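4장. 접시 꽂기 과제 설치 및 실행

이 장은 Stavcombe 로봇 동아리의 조작 과제 중 '접시 꽂기'의 작업대 구성, 좌표 교시, 시험 실행 절차를 다룬다. 3장의 전원 투입과 원점 복귀를 마친 조만 진행한다. 과제 파일은 동아리 공유 폴더의 Flarnilier 디렉터리에 있으며, 조별 사본을 만들어 사용한다. 원본 파일은 수정하지 않는다.

4.1 준비물

로봇 팔(평행 그리퍼 장착)
목재 식기 건조대
원형 접시
작업대 고정용 클램프
비상정지 스위치
조별 기록지

접시는 과제용으로 지정된 것만 사용한다. 지름이나 테두리 두께가 다른 접시로 바꾸면 4.3의 교시값을 다시 잡아야 한다. 금이 가거나 테두리가 깨진 접시는 사용하지 않는다.

4.2 작업대 구성

1. 작업대 상판을 마른 천으로 닦는다. 상판 덮개가 들떠 있으면 눌러서 편다.
2. 두 작업대를 붙여 쓰는 경우 상판 높이를 맞춘다. 건조대를 이음매 위에 걸쳐 놓지 않는다.
3. 클램프를 조인다. 손으로 흔들어 기둥이 움직이면 다시 조인다.
4. 건조대를 로봇 팔의 도달 범위 안에 놓는다. 로봇 베이스 중심에서 건조대 중심까지의 거리는 672 mm로 한다.
5. 건조대의 네 모서리 위치를 상판에 연필로 표시한다. 이후 건조대가 밀리면 이 표시에 맞추어 되돌린다.
6. 손목부 케이블이 그리퍼 앞쪽으로 넘어오지 않는지 확인한다. 손목을 양쪽 끝까지 천천히 돌려 보고 케이블이 당겨지면 여유 길이를 다시 잡는다.

주의: 로봇 팔에 구동 전원이 들어와 있는 동안에는 작업대 위에 손을 올리지 않는다. 건조대 위치를 고칠 때는 반드시 구동 전원을 먼저 차단한다.

4.3 좌표 교시

교시는 2인 1조로 한다. 한 명은 조작기를 잡고, 다른 한 명은 비상정지 스위치 옆에 선다.

1. 조작기에서 수동 모드를 선택하고 속도를 최저 단계로 내린다.
2. 그리퍼를 접시 거치점 위로 이동하여 P1(접근점)로 저장한다.
3. 그리퍼를 열고 접시 테두리 높이까지 내린 뒤 P2(파지점)로 저장한다.
4. 그리퍼를 닫는다. 접시가 기울면 손가락 중심이 테두리 두께 중심에서 벗어난 것이므로 P2를 수정한다.
5. 접시를 수직으로 105 mm 들어 올려 P3(이송 시작점)로 저장한다.
6. 건조대 위로 이동한다. 접시 면이 살대 사이 간격과 나란해지도록 손목 각도를 맞추고 P4로 저장한다.
7. 접시를 천천히 내려 아래쪽이 살대 사이에 들어간 위치를 P5(놓는 점)로 저장한다.
8. 그리퍼를 연 상태에서 위로 빠지는 P6(이탈점)를 저장한다.

참고: P5에서는 접시가 뒤쪽 살대에 기대어도 된다. 접시를 완전히 수직으로 세우려고 힘을 더 주면 건조대가 밀린다.

참고: P4와 P5 사이는 직선 보간으로 설정한다. 관절 보간을 쓰면 접시 아래쪽이 앞쪽 살대에 걸릴 수 있다.

4.4 시험 실행

1. 접시 없이 P1부터 P6까지 한 번 실행하여 간섭 여부를 본다.
2. 접시를 거치점에 놓고 단계 실행 모드로 한 점씩 진행한다.
3. P5에서 일시 정지하고 접시와 건조대의 접촉 상태를 확인한다. 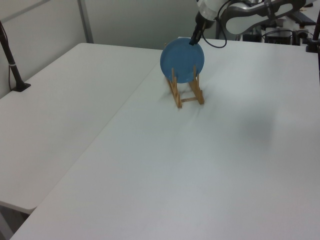

문: P5에서 그리퍼를 열었을 때 접시가 위로 튀면 무엇을 고쳐야 하는가?
답: P5의 높이를 먼저 고친다. 놓는 점이 너무 낮으면 접시가 눌린 상태에서 풀려나므로 1 mm 단위로 올리면서 다시 시험한다. 높이를 고쳐도 같으면 그리퍼 개방 속도를 한 단계 낮춘다.

4. 이상이 없으면 연속 실행 모드로 바꾸고 13회 반복한다. 회차마다 성공 여부와 정지 위치를 기록지에 적는다.
5. 한 번이라도 건조대가 연필 표시에서 벗어나면 반복을 중단하고 4.2의 5번부터 다시 한다.

주의: 접시가 떨어지거나 깨진 경우 비상정지를 누르고 구동 전원을 차단한 뒤 파편을 치운다. 파편은 맨손으로 집지 않는다.

4.5 오류 표시와 조치

파지 실패: P2 높이와 그리퍼 닫힘 폭을 확인한다.
힘 한계 초과: P5가 낮거나 접시가 살대 위에 얹힌 상태이다. 수동 모드로 P4까지 되돌린다.
도달 불가: 베이스와 건조대 사이 거리를 다시 잰다.
통신 끊김: 제어기 쪽 커넥터를 확인하고 3장의 원점 복귀부터 다시 한다.

4.6 제출

기록지와 조별 과제 파일을 Plorkwood 폴더에 올린다. 파일 이름은 조 번호와 과제 번호로 하며 띄어쓰기를 넣지 않는다. 교시점을 수정한 경우 수정 전 값도 함께 남긴다. 절차에 관한 문의는 실습 담당 Adhiambo Mabula에게 한다. 8월 이전 판의 교시점 번호는 이 판과 다르므로 섞어 쓰지 않는다.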